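Ticket 1020: right finger slow to close on hand-held gripper
Product: Lemma hand-held gripper
Site: Gadmont apartment, bedroom
Opened by: Danai Kontogiannis
Assigned to: Bernd Frerichs
Opened: January 3, 2025
Status: Closed

Reported problem

The right finger lags behind the left when I squeeze the trigger. It opens fine. On closing, the left pad gets to the middle first and the right one follows late, so thin cloth gets pulled sideways before it is held. We are doing bed and laundry tasks at this site and the fitted sheet is where it shows up most. Folded shirts are thick enough that you don't notice. The width reading in the Hokard logger also jumps near the closed end.

I have restarted the logger and swapped the battery. No change.

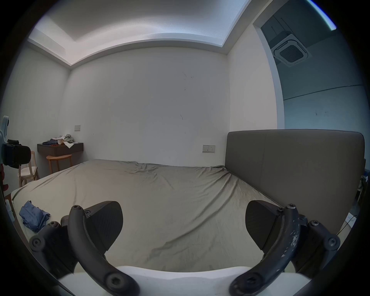 The lag was there on the first squeeze of the session and it has not gotten worse. I have not taken anything apart. The coating on the right arm is chipped along the upper part, but it was like that when I got the unit and I don't know if it matters.

Reply from Bernd Frerichs

The chipped coating is cosmetic. Leave it alone unless a flake gets into a joint. A lag on one side is nearly always the linkage on that side. Please do these in order and write back after each one:

1. Power the unit off and move the right finger by hand through its full travel. Note any spot where it drags.
2. Do the same on the left and compare.
3. Check the large screw at the base of the right arm with the hex key from the kit. Snug only. If it is too tight the arm will bind.
4. Check the outer linkage screw on the same side.

Don't put oil on it. The bushings run dry and oil picks up lint from bedding.

Reply from Danai Kontogiannis

Steps 1 and 2 done. The left side is smooth. The right drags over the last part of the closing travel. Step 3, the base screw was already snug. Step 4, the outer linkage screw turned a good way before it caught. I tightened it and the drag is less but I can still feel it.

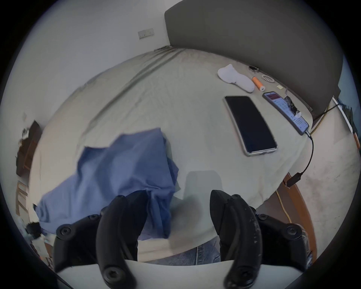 Diagnosis

Loose outer linkage screw on the right side, and most likely lint in the bushing behind it. When that screw backs out, the link tilts and leaves a gap on one side. Michalis Mitsotakis-Vlachou had the same fault on an Alleretti bench unit, and cleaning the bushing fixed it.

Fix sent to the user:

Take out the outer linkage screw, slide the link off, and wipe the bushing and the pin with a dry lint-free cloth. Put it back with 2 small drops of medium threadlocker on the screw thread, none on the bushing. Wait 30 minutes before you use the trigger. Then run the zero routine in the logger with the fingers fully closed, and again fully open.

Reply from Danai Kontogiannis

Cleaned it. There was a ring of gray fuzz packed around the pin. Put it back together as described and waited the full time. The finger moves freely by hand now, same as the left.

The zero routine failed once with "range not reached." I had the pads resting on the mattress and they were not opening all the way. Held it up in the air and it passed.

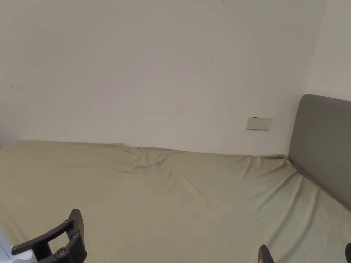 Ran 40 open and close cycles after that, part of them pinching a fold of the sheet in the middle of the bed and lifting it a little. Both pads come together at the same time. The width reading is steady down to closed. I went over the log with Cameron Sutherland and he saw no jumps either.

Closing note from Bernd Frerichs

Good. Please check both outer linkage screws by hand before each session with bedding or towels, and wipe the joints at the end of the day. If the right screw works loose again with threadlocker on it, the thread in the bracket is worn and we will send a bracket. Christos Tsolakis has spares and can ship one to the site.

I have added the note about holding the unit clear of the bed to the zero routine page.

Parts used: none
Follow-up: linkage screw check added to the site list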